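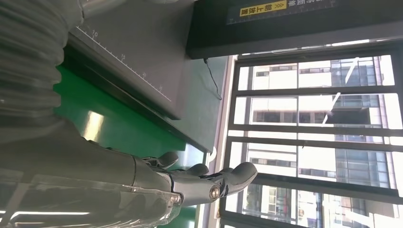 I bought the gray Kusik board in the fall, mainly for marking up card and bookbinding board. My old one had warped and I was tired of holding a loose ruler with one hand and a pencil with the other. It cost 177 kroner with shipping. I have used it most evenings since, so this should be a fair account.

**The scale.** Fine white ticks along one edge, evenly spaced, numbered every five, with a longer line at each number. White on gray is easy to read under a desk lamp. I checked it against a steel ruler and could not find a difference anywhere along the 30 centimeters. There are no inches. If you work from American patterns you will be converting, or keeping a second ruler handy.

I would have liked a number at every centimeter. With only the fives printed I still misread 17 as 18 now and then when I'm in a hurry. Ditte Stougaard, who borrowed the board for a weekend of envelope making, had no trouble with it at all, so that may be my eyes.

**The raised edge.** It is slight. Thin card wants to ride over it if you push. Heavier stock, from 300 gsm up, sits against it properly and stays put. For ordinary printer paper I put a strip of masking tape down first.

**Flatness.** Good so far. I store it upright behind a bookcase, near a radiator, and it hasn't bowed. The old one started to curl within its first winter in the same spot.

**Surface.** Pencil wipes off with a damp cloth. Ballpoint mostly does. PVA glue peels away once it has dried, but don't let it get into the scale, because picking it out from between the ticks takes patience. I don't cut on it. The leaflet says you can with a light blade, but I have a separate mat for that and didn't want scratches running through the numbers.

**Grip.** My main complaint. On a smooth tabletop it slides when you lean on one end. Svend Eyvindsson stuck small rubber feet under his and says that fixed it. I put a square of shelf liner under mine, which works but has to be laid out again every time.

**Compared with the Gultimine.** I used Villads Holst's for a week. It is heavier and doesn't move, and the ruler is marked on two sides. It also costs nearly 400 kroner and is too big for my shelf. If you have a permanent bench, I'd look at that one first. If you clear everything away after dinner, the Kusik is easier to live with.

I'd buy it again at this price. Four out of five, with the missing point for the sliding.

*Update, January 24, 2021:* Still flat. The scale shows no wear, including at the low end where I measure most.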